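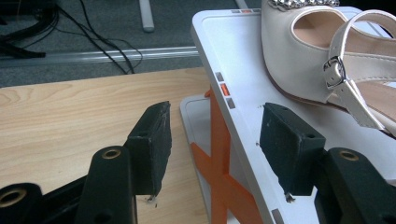

Two black finger pads, facing each other across a gap.

SHOOTING STARS: WHAT ARE THEY?
by Hiyori Kubo
Zullent Kids' Sky Pages
Last changed October 5, 2008

OK, quick one this month. Lots of you wrote in asking about shooting stars so let's go.

First thing. A shooting star is not a star. Not even a little bit. Stars are huge. Our Sun is a star and you could fit more than a million Earths inside it. If a star came zooming past your house you would not be making a wish.

So what is it then?

Mostly it's dust. A bit of rock or dust from space, often as small as a grain of sand. Sometimes as big as a pea. It hits the air high up over our heads, going super fast, and we see a streak of light. Gone in a second, or less.

How fast is super fast?

Faster than a jet. Faster than a bullet. A middling sort of shooting star might do 26 miles every second. Say "one Mississippi" and it has gone clear across your town and out the other side. Some are slower and some are a lot quicker than that.

Why does it glow?

Put your hand over the end of a bicycle pump and push hard. The air inside gets squashed and the pump gets warm. Something like that happens to the air in front of the space dust, only much much more. The air is squashed so hard and so fast that it gets terribly hot. The dust heats up too and starts to boil away. Hot dust and hot air together give off light, and that's the streak.

Lots of people say it's from rubbing, like rubbing your hands together on a cold day. That's in plenty of books. But the squashing does most of the work.

Three words that sound the same

Everybody mixes these up, grown ups too.

Meteoroid - the bit of rock or dust while it's still out in space.
Meteor - the streak of light you see.
Meteorite - a piece that makes it all the way down and lands on the ground.

Most never get to be meteorites. They are too small and there's nothing left by the time they're 50 miles up.

Where does the dust come from?

A lot of it comes from comets. A comet is a big lump of ice and dust and rock that goes around the Sun in a long stretched out loop. When it gets close to the Sun it warms up. Some of the ice turns to gas and puffs away, and dust goes with it. So the comet leaves a dirty trail behind it, kind of like a truck driving down a gravel road.

People have watched comets for a very long time. There was a bright one in 1532, before anybody had a telescope. They just looked up and there it was, night after night. Back then comets scared people. Bad luck, they thought, or a war coming. They didn't know it was ice.

Other bits come from asteroids, which are rocky. Asteroids bump into each other and chips come off.

What's a meteor shower?

Remember the gravel road. Earth goes around the Sun once a year, and on its way it crosses some of those dusty trails. Same trail, same time of year, every year. When we go through one we see more meteors than usual. That's a shower.

You won't need an umbrella! Even in a good shower you might wait a few minutes between one and the next. Be patient.

One shower comes later this month. It's called the Orionids, because the meteors seem to come from near Orion, the hunter. They are really bits of Halley's Comet. And Halley's Comet gives us a second shower in May, called the Eta Aquarids. Earth goes across the dusty trail in two places so we get it twice. Pretty good deal.

Why do they all seem to come from one spot?

Stand in the middle of a long straight road (with a grown up, and NO cars) and look down it. The two sides seem to come together far away. They don't really. Meteors in a shower are all moving side by side, but from where we stand they seem to spread out from one point. It has a name, the radiant. You don't have to stare at it. Meteors can show up anywhere.

Can one hit me?

Very, very unlikely. Don't lose any sleep. The sky is big, most of the stuff is tiny, and most of the Earth is ocean anyway.

But pieces do land. We have one at the Reden Room, in the glass case by the stairs. It weighs 810 grams, which is a bit less than two bags of sugar if they're the one pound kind. Black and smooth outside, gray inside where it was cut. The black part is called fusion crust and it's where the outside melted on the way down. It's heavier than it looks. Ask at the desk and they'll let you hold the small one next to it, not the big one.

How to watch

You don't need a telescope. Telescopes are bad for this! They only show a tiny patch of sky. Use your eyes.

Get away from street lights if you can. Our group goes to the field behind Prata Farm. A back yard is fine too if the porch light is off.

Lie down. Blanket under you, another one on top. You get cold faster than you think when you are lying still, so wear a hat.

Wait for your eyes. It takes some 19 minutes before they get properly good at seeing in the dark, and a bit more helps. If you look at a bright light you have to start over. A flashlight with red plastic over it is OK.

Late is better. After midnight our side of the Earth is facing forward, so we run into the dust head on. Like bugs on a windshield - you get more on the front than on the back. If you can't stay up, ask about getting up before breakfast instead.

Clouds? Try again the next nihgt. Showers usually last several days.

Try this: make a crater

Get a deep baking pan. Fill it with flour about as deep as your finger is long. Shake some cocoa powder over the top. Put the pan on newspaper on the floor.

Now drop a marble in. Look at the splash marks. Drop it from higher up. Is the hole wider? Try a bigger marble. Try throwing it in at a slant.

Clean up after. Flour gets everywere.

Words to know

Atmosphere - the air all around the Earth.
Comet - icy, dusty thing that goes around the Sun.
Crater - a hole made by something hitting hard.
Fireball - a really bright meteor.
Radiant - the spot a shower seems to come from.

Next time: why the Moon changes shape. Drawings of your crater can go in the box at the Fukuda Street door, name and age on the back please.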